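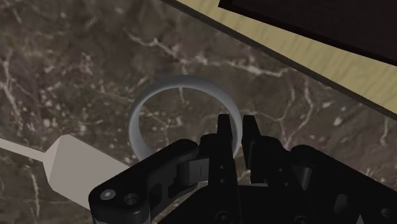
Simulated wrist view, ring task. Gripper fingertips on either side of the ring wall, brown marble surface.

Jeria Demo Kit
Simulated demonstration recording for small manipulation teams

In stock. Ships as download plus one hand controller. Academic price on request.

What it is

Software and a hand controller for recording pick and place demonstrations in simulation. You drive the gripper, Jeria logs everything, you get episodes your training code can read. No arm needed on the desk. If you already have an arm, fine, same controller works for both (see Hardware below).

Made by Jostmont. We wrote it for our own policy work first, then cleaned it up. Mostly cleaned up.

What's in the box

Jeria recorder, one seat
Hand controller with trigger, USB cable
Rind scene pack, 226 table-top scenes
Hanach review tool, for trimming and tossing episodes
Quick start card
Spare trigger spring

Recording

Open a scene, squeeze trigger to close, let go to open. Thumb button starts and stops an episode. Long press on the thumb button throws the last one away, and you'll use that a lot the first day.

Every episode stores the wrist view, gripper opening, joint positions, the controller input and the scene seed. Task text goes in too, if you type it. Please type it. "Lift the ring" is enough. Blank task text is the number one thing we get support mail about, people record for a week and then can't sort any of it.

Recorder saves on stop. If the machine dies mid-episode you lose that episode only, the rest is safe.

Scenes

Rind scenes swap surfaces, lighting and object placement from a seed. Stone, wood, plain colors. Busy surfaces are in there on purpose, veined marble especially. A policy trained on a plain gray table tends to fall over on anything with a pattern, so mix them in early.

Rings are the task most new operators start with. Thin wall, big opening, one finger goes inside and one outside. Sounds easy. Approach angle matters alot, and from the wrist view the near side of the ring is often hidden behind the gripper itself. Line up on the part of the wall you can see. Slow down for the last bit and don't close until both tips are past the edge.

Other objects can sit close by, so keep an eye on the linkage arms too and not only the tips. The arms stick out wider than people expect. Collision with a neighboring object gets flagged in the log, episode is still kept, your call in review.

Adding your own objects: mesh file, mass, friction value, done. Concave meshes have to be split up first or the opening fills in for contact purposes and your ring acts like a coin. There's a splitter in the tools folder. It handles up to 150 pieces per object, past that you want a simpler mesh anyway.

Review

Hanach plays episodes back at any speed, next to a plot of gripper opening. Keys are K keep, T trim, X toss. Tags are free text. You can filter by seed, task text, operator or collision flag.

Randa Smadi runs our operator training and her advice is to review the same day you record. Also don't toss every clumsy one. A missed grasp followed by a good recovery is worth keeping, tag it "recovery" and decide later how much of that to train on. Pure flailing, toss.

Export

Episodes export as plain folders, images plus one table per episode. Converter scripts included for the common training formats. Exports can be split by seed so the same scene doesn't land in both train and test. This is on by default, leave it on.

Hardware

Desktop or laptop with a separate graphics card
16 GB memory, more if you run review at the same time
One free USB port
Real arm optional. Driver list is on the Downloads page. If yours isn't there write us before buying

Two-arm recording is not supported in this version. You can run 2 recorders on one machine but they won't share a scene.

Price

Single seat with controller, $293
Extra controller, $150
Updates included for the first year. After that the version you have keeps working, no lockout.

Returns accepted on unopened controllers. Seat keys can be moved between machines, just sign out on the old one first.

Known issues

Very dark grippers over dark stone can be hard to read on cheap monitors. There's a brightness slider under View. It changes the display only, recorded images stay as rendered.
Trigger calibration resets if you unplug while an episode is running.
Undo in Hanach goes back one step. We know.
Scene names with slashes in them break export on Windows. Fix is coming in the December update.

Questions we get

Can several people record into one dataset? Yes, set an operator name on each seat and point them at the same folder.

Do you sell recorded episodes? A small starter set comes with the scene pack, good for checking that your pipeline loads. Not enough to train anything serious on.

Can you build scenes for us? Sometimes. Send object meshes and a short task list to Arsalan Usmani through the contact form, he will tell you yes or no and recieve the files from there.

Page updated 15th July. Manual and drivers under Downloads.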